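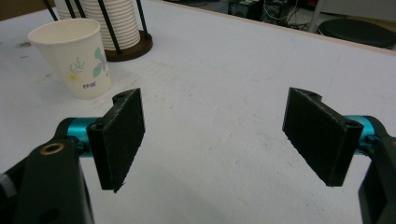 Nermina Softić wrote:
> Has anyone on the list kept a sourdough starter going through a whole
> summer without a fridge? Mine goes sharp by noon and the loaves come
> out flat as plates. I feed it at 7 in the morning and again before bed,
> equal parts flour and water. Should I just give up until October?

Nermina, please don't give up! Summer is my favorite time to bake, and a warm kitchen can do a lot of the work for you once you stop feeding the starter as if it were January.

Equal parts is too rich a mix of old starter for hot weather, I think. Keep a spoonful of the old stuff and give it 5 times its weight in flour, with a bit less water than flour so it's more like a soft dough. Mine sits in a jar on the tile floor behind the pantry door (coolest spot in the house) and it doesn't peak until late afternoon now. It smells like yogurt and apples instead of nail polish, what a difference!

For the loaf itself I've been using the Pulance bread flour, the one in the green sack, mixed with a little rye. My notebook says 281 grams of water last time and 291 the time before, and the drier one held its shape much better. Ten grams! I would never have guessed it mattered, but I cut them side by side and my sister picked the drier one right away.

Also, use cold water for the dough and shape it sooner than you think. If you wait for it to double in July it has already gone too far. I shape mine when it's up by half and the edges look domed.

Yesenia, are you still baking up at Skallum? You're at 2,753 feet if I remember right, and I'd love to hear if your dough runs as fast as ours does down here. You posted a rye loaf last year with caraway and I never saved the recipe. Could you send it again?

Nermina, if you want to start over I can dry some of mine on parchment and mail you the flakes. They wake up in three days or so.

Happy baking, and tell us how the next one goes!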